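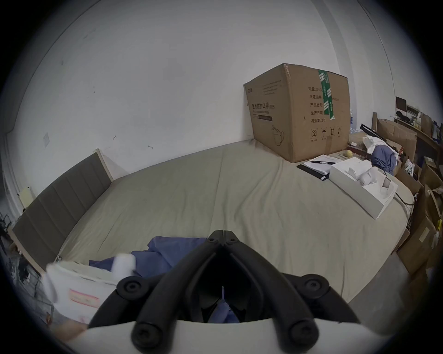

The bed, the mask box and the gripper, up close

Thanksgiving morning, 25 November 2021, and the house smells like onions, so I have a couple of hours before anyone expects me to peel anything. I promised a few of you an update on the folding project and I've been putting it off for weeks, mostly by doing more folding.

Quick recap for anyone who came in from the Pruller post (hi!). We want a two-armed robot to fold clothes, and to get there we need a big pile of examples of a person doing it with the same kind of jaws the robot will have. You hold one gripper in each hand, you fold the shirt, everything gets recorded, and you go again. Omprakash Bhardwaj does the training side and I do a lot of the folding side. There are two Omprakashes on this project, by the way, and the other one, Omprakash Mittal, looks after the hardware, so if I write "Omprakash said" without a last name just flip a coin.

The target for the first batch is 725 good folds. As of last night we have 600. I thought I'd be done by now, and I would be if every fold counted, but we throw some out. A fold gets tossed if the tracking jumps, if I let go of a gripper in the middle, or if I cheat and smooth the shirt with my bare knuckles. I do that last one way more than I'd like to admit. You have no idea how much you pat fabric flat until you're told you can't!

The thing that surprised me most is how hard it is to pick up one layer. Your fingertips just do it. With two stiff jaws you come in at a shallow angle, close, lift a tiny bit, and then look to see whether you have the top of the shirt, both sides of the shirt, or the shirt plus a nice mouthful of bed sheet. I got the sheet a lot in the first week. Harsh Nishad watched me for one session and suggested pinching right at the edge and dragging it a little toward me before lifting, and my keep rate went up that same afternoon. So now that's how I start nearly every fold – which Bhardwaj then complained about, fairly, because if every example starts the same way the model only learns the one way. We settled on a rule: out of every 10 folds, a few have to begin somewhere else. Left sleeve first, or from the hem, or with the shirt turned sideways.
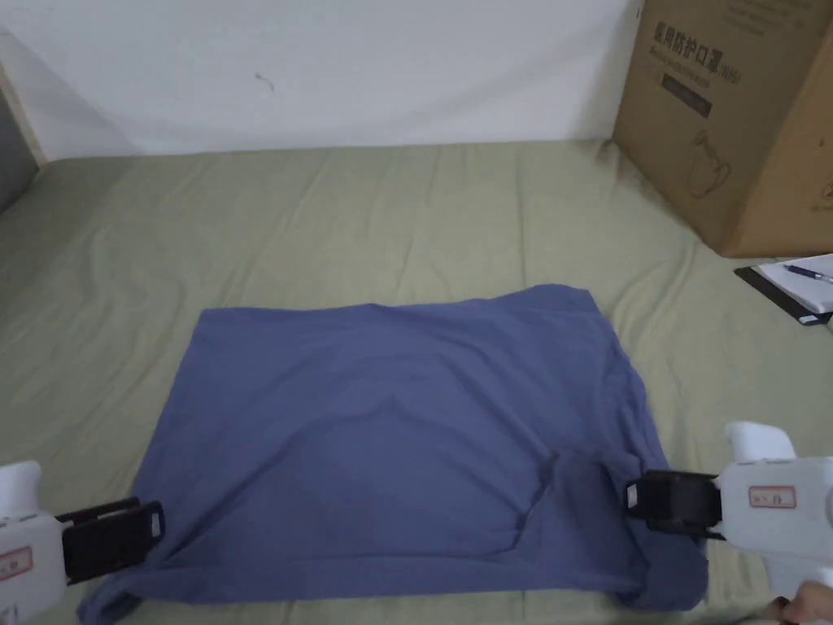 Blue shirt, right jaws on the edge, left pair slightly open

That blue is a good color to work with. It stands out from the sheet, and the creases show up well, so when I'm going back through the recordings I can tell pretty fast what the cloth was doing. We had a grey one for a while and I spent a whole evening squinting at it.

People keep asking why we use a bed and not a nice clean table. We did start on a table. The trouble is that a table is too kind to you. It's flat, it doesn't give, the shirt slides around on it like it's on ice, and a model trained on that gets very confident about a world that isn't there. A mattress pushes back and sags a bit, and the sheet wrinkles under the shirt and moves when you pull. If this thing is ever going to fold laundry in a real bedroom it needs to have seen all of that. Same goes for clutter. Hrvoje Stan, who was on the Luradico project before this one, told me they cleared everything away for their recordings and then the robot went to pieces when somebody put a mug down. So I leave stuff where it lands, and I take my notes on paper because I can jot down a number between folds without waking up a laptop.

My pace has settled at 80 folds on a good day. More than that and I get sloppy, and sloppy folds are worse than no folds since somebody has to find them later (me, it's me). My forearms complain first. The grippers aren't heavy but you're squeezing all day, and by mid-afternoon my left hand is noticeably lazier than my right. Bhardwaj says he can see it in the data. The left jaws start closing late. I'm choosing to find that charming.

Things still on my list: shirts that start out balled up and not already spread flat, a couple of different fabrics, and long sleeves, which I'm dreading. Blagoje Nikolaidis offered to come in and do a block of folds too, and I said yes before he'd finished the sentence. He folds shirts in thirds like they do in stores and I fold in half and half again, so we need to agree on whether that counts as one task or two. Bhardwaj says two. I say let's see what the robot makes of it.

If the last 125 go the way the last few days went, training starts next week and I'll post the first attempts, including the bad ones. Long sleeves probably won't happen until February.

Okay, someone is calling me about potatoes.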